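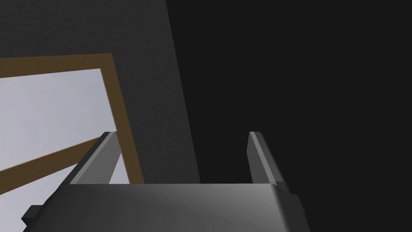 Release 7 of Troltum is ready, and the biggest part of the work went into the module we call Trimix. Readers of the earlier issues will remember that Trimix takes the head view and the views from both wrists and makes from them one estimate of where the grippers are and what stands near them. In release 6 it did this well when the robot stood upright. When the body was leaning, the estimate became slow and sometimes wrong, and the planner then refused paths which were perfectly possible.

The reason was simple, but we needed most of April to find it. The old code assumed that the floor is always close to horizontal in the head view. It used this assumption in two places: once when it looked for flat surfaces, and again when it checked the answer. So the check agreed with the mistake. Rogério Siqueira found it when he turned off the second place by accident and the log was suddenly full of warnings. He wanted to repair his settings and go home, and luckily he read the warnings first.

Now the direction of gravity comes from the joint states and the base pose, and the cameras have no vote in it. Surfaces are searched in the gravity frame. A table remains a table also when the view is rotated by a large angle. 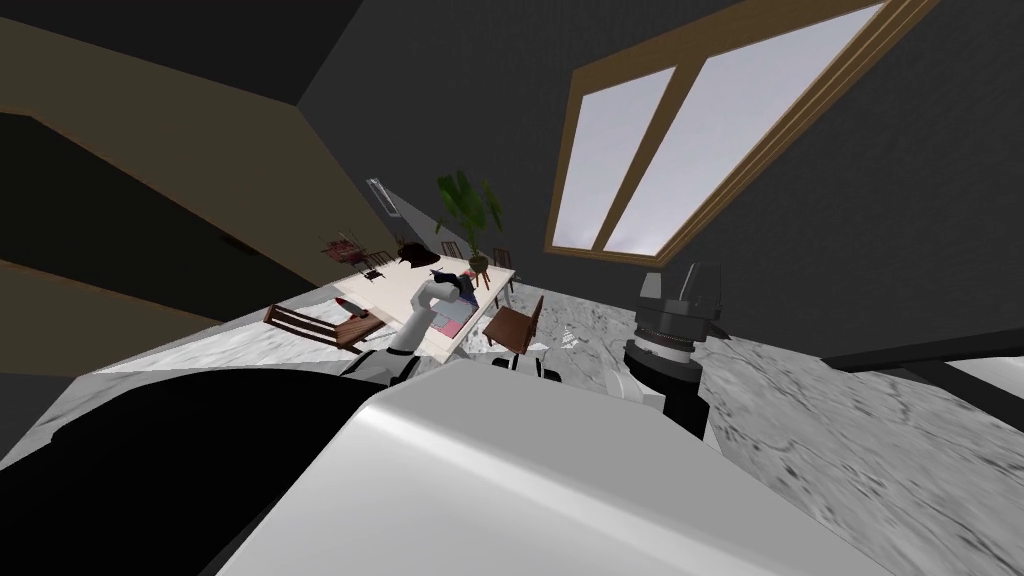 Do I have to calibrate my cameras again after the update?

Your existing calibration files are read as before, and you can keep them. Only if you changed the order of the wrist cameras by hand in the settings should you check that left is still left, as the new version takes the order from the robot description file.

We tested the change on the dining room in Tetum, which is our set of simulated flats. Each episode starts with a random lean of the body and a random start position of the arms. The task is always to bring one gripper to a named item on the table and stop before contact. We ran 400 episodes with the old release and the same 400 with the new one. The old release gave up in 61 of them, the new one in 9. Of these 9, most were episodes in which a chair back hid the item from all three cameras at the start, and there we think that giving up is a correct answer. The planner could ask for a small movement to look around the chair, and this is on our list.

The planning time is also better, although we did not work on it directly. When the surfaces are right, the planner has fewer false obstacles to go around. On the desktop machine in our office, a typical reach is now planned before the operator has taken the hand from the keyboard. On the small computers the difference is less, and we would be glad to receive your numbers. 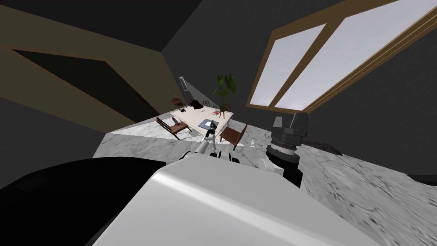 Changes in the replay tool

The replay window now shows the planned path and the executed path together, each with its own time bar. You can stop at any step and ask which surface was limiting the speed. Previously you had to search this in the log, and a log of one long episode can have almost 2000 lines. The filter by joint name is finally working with names that contain a dash – thank you to the team at Wickramasinghe, who reported it twice and were patient with us both times.

Please note two things which are different:

The key R does not restart the episode any more. It was too easy to press it. Use Shift and R.

Old recordings open normally, but they do not contain the gravity vector. The tool calculates it from the joint states when the file is opened, so the first opening takes longer.

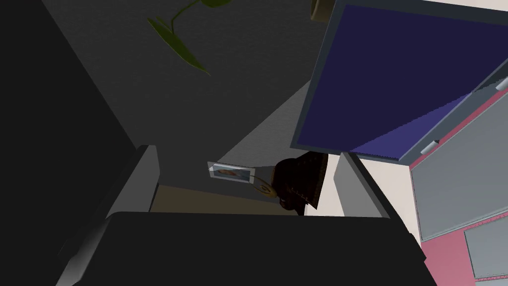
Wrist views remain the weak side of Trimix, and I prefer to write this openly. Close to furniture, one near object can take a big part of the view, and the matcher has then little to hold on to. A good test is a wrist pose where the blue panel with the grey frame is leaning large on the right, while the small framed picture on the wall is seen only in the gap between the fingers. For a human the little picture is an obvious landmark. Our matcher prefers large edges, so it chooses the panel, and if the panel is marked as movable in the map, the whole estimate loses its confidence. In release 7 you can give a weight to each object class with the option "anchor_weight", and we recommend a low value for everything that has a hinge. The default is still equal weights, so that your old results can be reproduced.

In the next release we want to choose these weights automatically. Rogério has a first version running, which compares how each object moved between two views with how it should have moved if it was fixed. It works nicely with slow arms and badly with fast ones, and for this he is now looking at the time stamps.

The update is in the usual download area, together with the Tetum dining room and the start positions of all the test episodes. Before you install it, please close the replay tool, as the installer cannot replace it while it is open. Reports about wrong surfaces are most useful to us when the recording is attached, even a short one.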